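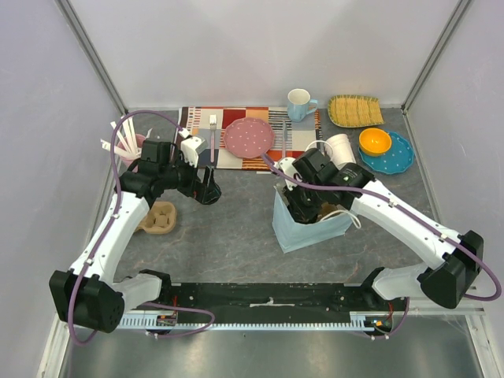 New planner build is on the bench and I am so happy with it! Kirsten Lévesque and I spent the last 5 weeks ripping the old motion layer out of Cullero and putting in one that plans both arms together. Before, each arm got its own path and then a checker yelled at them. Now there's one joint problem with 14-ish lines of config -- and it knows the two carriages share a rail. The gift bag is my favorite test for it. With the right gripper down inside the bag, that whole arm turns into a long diagonal obstacle, and the left one has to plan its reach over the table around it.

Numbers, for the people who always ask: replanning used to take long enough that you'd notice the pause. On the Nokberg box we're now at up to 50 plans a second with both arms in the problem. I ran it again to make sure I hadn't broken the timer. Same answer!

Thing I got wrong for ages: rope handles. The collision model had the bag as a plain box, so the planner thought the space above it was free. Kirsten's fix was to add a soft keep-out zone over any open container, with a cost instead of a hard wall. Tiny patch, big difference in the paths.
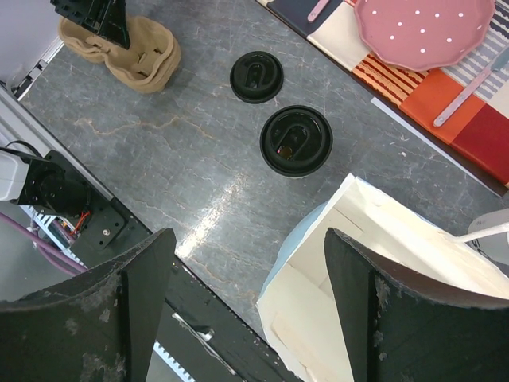
Perception next, because the wrist view is where the fun bugs live. Our Esside segmenter was trained mostly on mugs seen from the side, and from straight overhead it had no idea what a cup was. Look at those two coffee cups: all you get is a pair of round black lids on gray stone, plus a big bright glare patch farther down the counter. We now fit a circle to the lid rim first and look for the sip opening second, which gives us a heading for the lid too. I love that a sip hole is a useful feature!

Still open: the molded-pulp carrier. Depth inside the pockets comes back full of holes and the mesh looks like chewed bread. Dhillon has a hole-filling branch I want to try on it. Merging the planner part first -- the carrier stuff can wait for April.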